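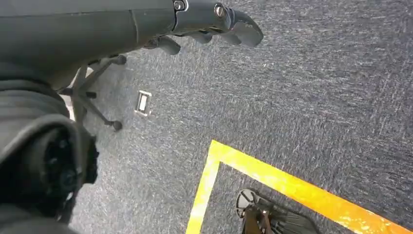 Reading the Gothic, Week 4: The House That Wants Something

Clikis is the shortest novel on the list, and the one most people will claim to have finished. A couple inherits Grumham, a country house with 1,000 acres and no working telephone. They move in during February, a month when sensible people stay put.

Keep track of what the house gives them before it asks for anything. By chapter 2 they have money, sleep and a very good cook. Your grandmother would have been in the car by then.

Terms you'll need: threshold, double, bargain, unreliable servant. The last one is mine, so don't go looking for it in the glossary.

Passage for close reading: the cellar dinner. Who is eating, and who is only holding a fork? Bring one sentence you dislike — there are plenty.

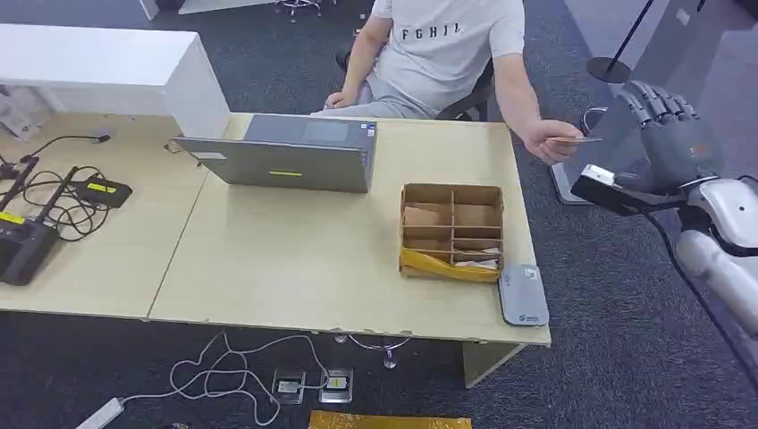
For next week

Read the first half of Pluvodness. It's longer, wetter and has a better monster.

Response papers are due 12 Mar 2023, two pages, double spaced. Plot summary doesn't count toward the two pages. I have read the book.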